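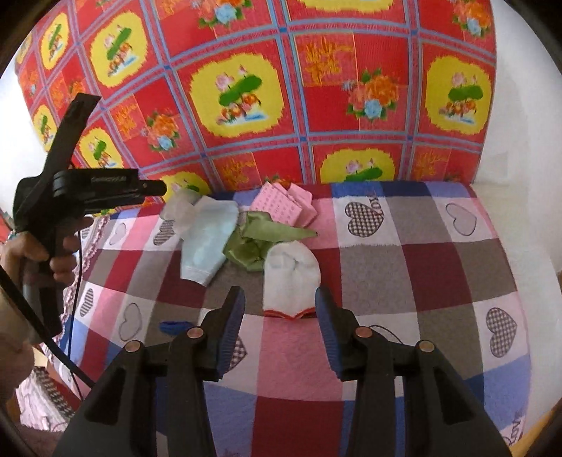
My sheets from before I was married are still on the bed and the ones I bought last year are in the rag bag, a reader in Clumham wrote to us, and she wanted to know what had changed.

The short life of the new sheet

12 min read

Search all stories Go Clear

A good deal has changed, and most of it is hard to see in a store. Bedding is sold folded, in a plastic sleeve, with a cardboard insert that gives the size, the color and a thread count. The buyer can feel one corner if the sleeve has a hole in it. The things that decide how long the sheet will last are mostly left off the card.

Thread count is the number people know. It is the number of threads, up and down plus side to side, in a square inch of cloth. A higher count can mean a finer, closer weave. It can also mean that thin strands were twisted together and each strand was counted separately, which raises the figure on the card and does little for the cloth. Two sheets with the same number printed on them can weigh very different amounts.

Weight is a better guide, and it used to be normal to sell by it. Lambrechts, a wholesaler that supplied hotels and boarding schools out of Clumham, kept a scale on the counter until it closed its trade room. Customers would put a folded sheet on the scale and compare it with the last one they had bought. The catalogs listed weight first, then width, then price. Color was at the bottom, in smaller type.

Fiber length matters too. Cotton with long fibers spins into a smooth, strong yarn. Short fibers work loose in the wash, collect in the dryer screen and leave the cloth thinner each time. A new sheet made from short fiber can feel softer than a good one, especially if it has been brushed or given a finish at the factory. The finish washes out. What is left after 20 washes is the sheet the customer paid for.

Then there is the question of how beds are used now. Many households own two sets and rotate them, one on and one in the wash. A generation ago the linen closet held more, and each piece rested for weeks between uses. Dryers run hotter than a clothesline. Mattresses are deeper, so fitted sheets are pulled tight over the corners, and the corners are where they tear.

Repair has dropped off as well. The old practice with a worn sheet was to cut it down the middle, where sleepers had thinned it, and sew the outer edges together to make a new center. It left a seam, which some people disliked. After that came pillowcases, then crib sheets, then dust cloths. Fitted sheets do not lend themselves to this because of the elastic.

The quilt and the coverlet have done better. They take less wear than a sheet, they are washed less often, and a stain on a busy pattern does not show much. People who replace their sheets every couple of years often keep the same top cover through three or four moves.

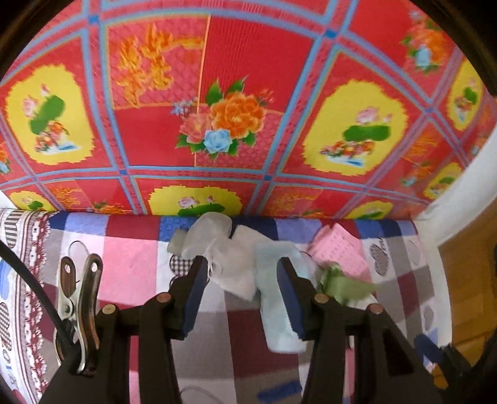
GISTOV, April. The cloth market here opens at seven and the bedding dealers are at the north end, past the buttons and the curtain hooks. Most of what they sell is secondhand. It comes from house clearances, from closed hotels and from people who have moved somewhere smaller.

Prices are low for printed cotton and higher for plain white, which surprises first-time visitors. White sells to guesthouses, and guesthouses buy in quantity. Prints go one at a time. A dealer may have the same floral sheet on the table for months and then sell it in the first hour to someone who had one like it as a child.

The regulars hold each sheet up to the daylight before they ask the price. A sheet that is going will show it as a paler band down the middle. They pull gently across the band, then look at the hems. A hem stitched closely, with the corners closed, is usually a sign that the rest was made with some care. They skip anything that smells of fabric softener, on the theory that the seller is covering up a stiff or musty cloth.

One stall sells only Barnura, a heavy plain-weave cotton that was made upriver from the town until the mill switched to work clothes. It is rough at first. Buyers say it takes a full winter to soften, and that it then stays the same for years. A double sheet in Barnura costs more used than a new polyester blend costs at the supermarket across the road, and the stall was nearly sold out by midmorning.

The new-bedding trade has noticed some of this. A few makers now print the weight on the package, in ounces per square yard, next to the thread count. Others offer to replace a sheet that fails early, though the terms usually require the receipt and exclude tears at the corners. It would help if every label carried the weight and the type of fiber in the same place, in type a person can read standing up.

Until then the practical advice is fairly dull. Buy flat sheets if you can put up with tucking them in, and turn them end for end each time you make the bed. Wash warm. Take them out of the dryer while they are slightly damp and finish them over a door or a rail. Keep a third set if you have room for it. If a sheet has to be bought in a sealed sleeve, pick up the one next to it as well, one in each hand, and see which is heavier.

Contact the magazine | Letters | Subscriptions | Posted 09/12/2024 | All rights reserved | Back to top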